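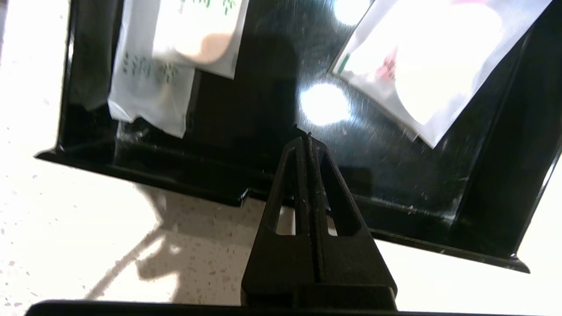 Three tea sachets in the black tray on the counter.

I gave up coffee in October. It wasn't a health scare and no doctor told me to. I was drinking over five cups by lunch, sleeping badly, and then drinking more the next day to make up for it. My sister-in-law Eleri Ellis had gone off it the year before and had been fairly quiet about it, which made me more inclined to listen to her than to the people at work who had opinions.

I did it in stages. The first week I dropped everything after noon. The second week I went down to two cups, and the week after that to one. People will tell you to stop all at once and get the headache over with. I tried that years ago and lasted until about three in the afternoon, when I drove to the servo and bought an iced coffee and drank it in the car park. Stages suited me better. I still had a headache for most of the third week, a dull one behind the eyes, but I could work through it.

Tea was the obvious replacement. I grew up in a house where the kettle was never cold and I'd somehow walked away from all that in my twenties. Mum drank it black and strong, with the bag left in until the spoon nearly stood up. Dad had his with so much milk it was beige. I went back to something in the middle, and for the first fortnight I made it badly. I was using too much water for one bag and taking it out too early, then complaining to my husband that tea had no flavour any more.

Gwawr Wynne, who I've known since uni, sorted me out over the phone. She asked how long I was leaving it and I said a minute. She said four. She also told me to warm the mug first, which I thought was fussy until I tried it. It makes more difference than I expected, especially in winter when our kitchen sits at 13 degrees first thing.

After that I got interested in green tea, and there I made the opposite mistake. I poured boiling water straight on and it tasted like boiled spinach. The water needs to sit for a bit after the kettle clicks off. I don't use a thermometer. I fill the kettle, let it boil, go and feed the dog, and by the time I'm back it's right. Two minutes in the mug is enough, and I don't squeeze the bag.
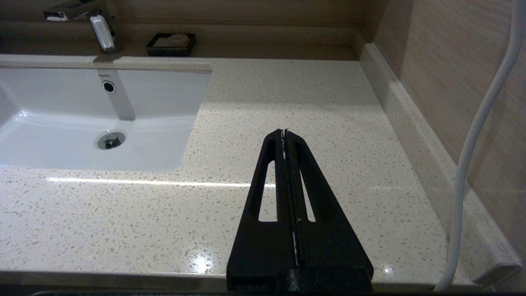 Mornings were the hardest part to change. The coffee had been tied up with everything else I did before work, so taking it out left a hole in the routine and I kept wandering into the kitchen and standing there. What helped was moving the first cup somewhere else altogether. I now take it into the bathroom with me and drink it while I do my face and hair, and I've grown fond of a bit of clear bench beside a basin for that reason. A speckled off-white one like this is ideal in my book, as a tea drip on all that beige and tan would be hard to spot. Ours at home is plain white laminate and shows every ring.

The second cup is at my desk at ten. The third is after lunch, and then I switch to peppermint or nothing. I've had the odd evening where I forgot and had a proper black tea at eight, and I paid for it, though nowhere near the way I used to with coffee.

Sleep took longer to come good than I'd hoped. I'd read that it would be a few days. For me it was closer to a month before I was going through the night, and there were some strange dreams along the way. Emrys Prosser at work gave up at the same time and said he slept like a log from the second night, so it clearly varies. He's also back on flat whites now.

I haven't sworn off it forever. I had a long black at my cousin's wedding and enjoyed it, then lay awake until two listening to the fridge in the motel room. I don't plan on going 365 days without one just to say I did. At home, though, the machine is in the cupboard above the oven, behind the preserving jars, and Cadi Powell from next door has asked if she can have it. I told her to come and get it when she's ready - she'll need to bring the small stepladder.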